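Ticket 119 - open day demo, left gripper drops out of log
Opened by: Rosalía Peñalver
Status: open

8th February. Setup for the Uva open day. Left hand gripper stops logging partway thru a session, right one keeps going. Happened 4 times. Pads look ok, both jaws open and close by hand no problem. Swapped the cable, same thing. Restarted Soven, came back for a bit then dropped again.

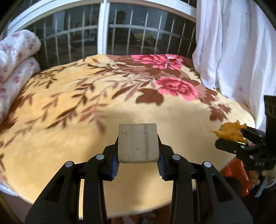

Log stops at about 2000 lines every time, so maybe a buffer limit and not the hardware? Havent touched the settings yet. Visitors get to try both hands so I need the pair working, one is no good.

So-ying Chiang: limit is set to 2000 on the left profile only, left over from May. Clear it, save, restart Soven. Dont update anything before the demo pls.

Rosalía: cleared + restarted. Running a long one now, will post the log.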